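Mushroom-head push button

A mushroom-head push button is a hand-operated electrical switch whose cap is wider than the body below it. The name comes from the shape: a round, usually domed head on a narrower neck. The wide head can be pressed with the palm, the side of the hand or an elbow, so the user does not need to aim with one finger. Such buttons are found on machine tools, lifts, pumps, conveyor belts and teaching equipment.

Parts

Most push buttons of this family consist of two main parts. The upper part is the operator, which includes the cap, the stem, the return spring and the collar. The collar, also called the bezel, holds the operator to the panel from the front side. The lower part is the contact block, in which small metal contacts open or close when the stem moves down.

The two parts are often sold separately, and one operator can be joined with different contact blocks. A normally open contact (NO) closes the circuit when the cap is pressed. A normally closed contact (NC) breaks it. In many product ranges the housing of the contact block is made of clear or half-clear plastic, so that an electrician can look at the contacts without opening it. Coloured inserts may be used to tell one type of contact from another, but the meaning of these colours is different from maker to maker and must be checked in the data sheet.

Caps

Caps are produced in domed and flat forms. The domed form is the older one and is easy to find by touch. The flat form, often with a shallow ring or recess in the top, is common on large buttons, where a full dome would stand too high above the panel. Very large caps are used mainly where the operator wears gloves, and also in games and in aids for people who have difficulty with small movements.

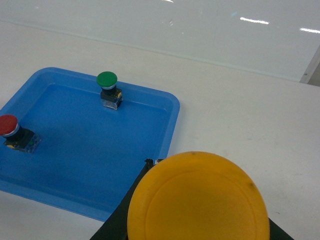

Colour

Domed caps in green and red, with silver-coloured collars, and larger flat caps in yellow are all familiar forms of the push button. On machines, red is used for stopping and for emergency stop, and green is commonly used for starting. Yellow is generally connected with an abnormal condition, for example to interrupt a cycle that does not go as it should. Blue, white, grey and black are used for other functions.

The colour of the cap alone does not change the electrical function. A red cap can be mounted on a normally open contact, and this is a frequent mistake of beginners. For a stop function the normally closed contact is preferred, so that a broken wire has the same effect as pressing the button.

Momentary and latching types

A momentary button returns to its upper position as soon as the hand is taken away. A latching button stays down until it is released by a second press, by turning the head or by pulling it. Emergency stop buttons are always of the latching kind, and releasing the head must not by itself start the machine again.

Use in teaching

Loose push buttons are a usual material in first courses on electrical control. At the Magagula training workshop in Sukau, the instructor Aiguo Lei introduced an exercise called Stustomside, in which learners sort operators and contact blocks, join them and test each contact with a meter before any wiring is done. The exercise is given to groups of 3 learners and takes 15 minutes. Its printed guide, Omivow, describes 6 faults that can be found with the meter, among them a contact block that is not fully clipped to its operator. The first edition of the guide had 257 pages, and the part about push buttons is the longest.

Care and storage

Dust and oil between the cap and the collar can make the movement slow. The cap should be wiped with a dry cloth, and strong solvents should be avoided as they can make plastic dull or brittle. Loose buttons are best kept in a shallow tray with a raised edge, where they cannot roll away. Contact blocks should not be stored under heavy objects.

See also

Emergency stop
Contact block
Limit switch
Pilot light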